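The new arm at Clisness, in pictures

I've worked the packing floor at Clisness since the days when we did everything by hand, and people keep asking me what it's like now that we've got automation. So I'm putting the gallery up with my own two cents. This is the training table, where everyone on the floor learns to run the arm before they go near a real order.

You start with little blocks. I know, it sounds like kindergarten, but you try telling a machine exactly where a thing is and where you want it to go! My first go took 361 seconds for one cube and I was sweating by the end of it. Laurier MacDonald, who has packed here longer than I have, had the hang of it in 2 sessions and has been unbearable ever since.

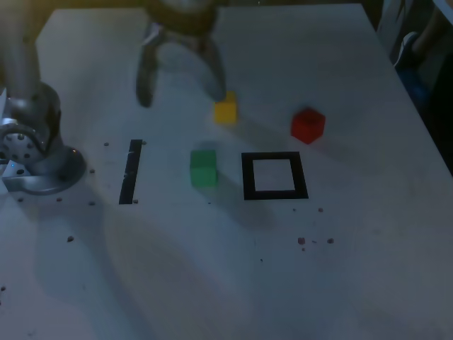

What changed for us is mostly the wrists. At the old Flivstead site I was lifting 3000 pieces a shift and going home with ice packs, and now I spend a good part of the day setting up jobs and checking what comes out. I like that more than I expected to. I do miss the chatter on the line, though – you can't really gossip from four stations apart.

Pay was the big worry back in February. We got a new grade for people who finish the training, and it took a lot of meetings to get there (long ones, with terrible coffee). Some of the night crew still aren't convinced, and I get it. They want to know what happens when the next arm comes, and so do I.

The Chisholm crew start their training next, so if you're one of them, come find me at break and I'll show you how to line up a pick.

Posted 27/09/2025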